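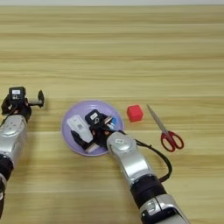
Halina Śliwiński on tables, plates and clearing up

Halina Śliwiński has sold second-hand tables from a unit in Narneck for 13 years, and she still prefers the pale ones. "You can see the grain on a light top," she says. "People want dark wood until they've lived with the crumbs."

She buys most of her stock at house clearances. A good wooden table in her shop costs 300 pounds, or 199 if the legs need work. The cheapest ones go to students, who rarely ask what the wood is.

Her own kitchen table came from a closed café called Szulc. She keeps very little on it, and whatever is left out by the evening goes onto one plate in the middle. "Keys, pens, a toy, whatever it is. Then the plate gets carried to the shelf and sorted there."

She started doing it when her sons were small and the table was used for homework as well as meals. They have both moved out — one to Kirnov — but the plate has stayed.

Asked about cleaning, she is brief. A damp cloth along the grain, a dry one after it, and oil every October. She does not use sprays. "I had a customer who used one every day for a year. She brought the table back and wanted to know why it was sticky."

The shop is open every day except Monday. Delivery to Clidel is free.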